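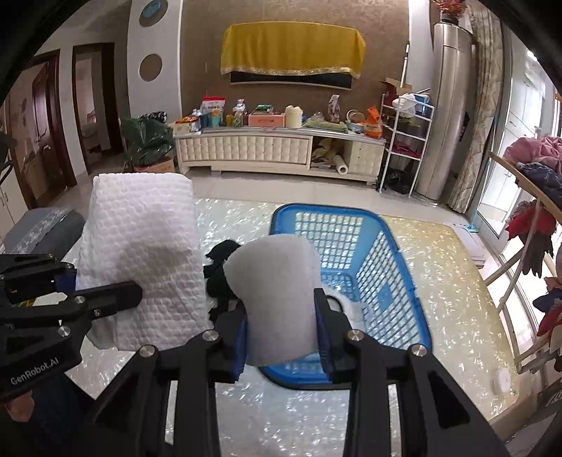

Recording laundry folding with two hand-held grippers

Written by Periklis Nikolaidis, 24 February 2018

In our group we collect examples of household work for a learning system called Kuusisto. A person holds one gripper in each hand, does the task in a normal home, and the camera on the gripper records what happens. Later the system learns from these recordings how to move. This page is for people who record at home for the first time. I assume that you already received the case with the two grippers and made the account in Virness, our upload program.

What you need

– the two grippers, charged
– a table you can walk along on at least one side
– a laundry basket
– 30 textile pieces of mixed size
– a phone with Virness installed

Step 1. Choose the laundry

Mix the sizes and the surfaces. A small smooth cloth and a towel with a raised pattern behave very differently between the pads, and the system must meet both. Put in some dark pieces too. Dark fabric lying against other dark fabric is difficult for the camera, and for this reason we want many examples of it. Please do not iron anything before. Creases are welcome.

Leave out wool with long hair. It stays in the joints and you will spend your evening with tweezers, as I did in May.

Step 2. Leave the room as it is

Many new collectors clean the whole room before they start. Please don't. A system which has seen only empty rooms becomes confused by the first full shelf. The cabinet under the television may be crowded and the drying rack may be full. We ask you only to put away letters with your address, photographs of family and medicine with a name on it.

The table top is your decision. A glossy one gives bright reflections, and we accept this. Do not put a sheet over it to make it dull.

Step 3. Check the grippers

Open and close each jaw ten times. It should move without a click. Look at the pads: both must sit flat on their jaw, with no corner lifted. Wipe them with a cloth that is a little damp, then wait until they are dry. If a screw on the linkage is loose, tighten it by a quarter turn and not more. The arms are plastic where the screw goes in on the older sets, and I have already broken one.

Then wipe the lens. Fluff collects there faster than you expect.

Step 4. Start the recording

Open Virness, choose "Folding, two hands", and wait for both lights to become green. Hold the grippers still above the table for 4 seconds with the jaws open. The program uses this quiet part to match the two cameras in time. If you forget it, the recording is lost, even if the folding was perfect.

Step 5. Fold

Take one piece from the basket with either hand. Pinch it near an edge, lift it until it hangs free, and only then bring the other gripper to it. Some points which are easy to do wrong:

Close the jaws slowly. When you close quickly the cloth jumps, and the system learns to jump also.

Hold a small folded cloth upright in the pads for a moment before you put it down. The camera needs one clear view of the grip.

With a big towel, use one gripper to steady it and the other to make the fold. The lower finger can lie flat across the front of the towel, you do not need to pinch every time.

Never help with your fingers. If the piece falls, pick it up with the gripper and continue. A mistake followed by a repair is a very useful example and we keep it.

Do not talk to the gripper. (There is no microphone, but people turn their head when they talk, and the hands follow.)

Step 6. End the episode

One piece folded and put down is one episode. Hold the jaws open again for 4 seconds, then press stop. Short episodes are much easier to sort than one long recording of the whole basket. My first upload was a single file with 107 folds in it, and my colleague in Duvby cut it by hand. She was polite about it.

Step 7. Label and upload

For each episode Virness asks three things: the type of piece, whether the fold is finished, and whether something fell. Answer these on the same day, while you still remember. For the type use the words from the list, so "towel" and not "bath towel, big". If you are not sure if a piece is a napkin or a small cloth, choose "cloth".

Upload over the home network at night. One basket makes large files.

How many do we need?

The target for the folding part is 1000 episodes per home. It sounds a lot, but with a bit of practice it goes quickly. Stop when your wrists are tired – tired hands make strange movements and we can see them in the curves. Changing the side of the table after every basket is also good, both for your back and for the variety.

Sending the set back

Put the grippers in the case with the jaws closed and the chargers in the small pocket. The return address is Basska, second floor, and the label is already inside the lid. If a pad came off, put it in the case too, please, we can glue it again.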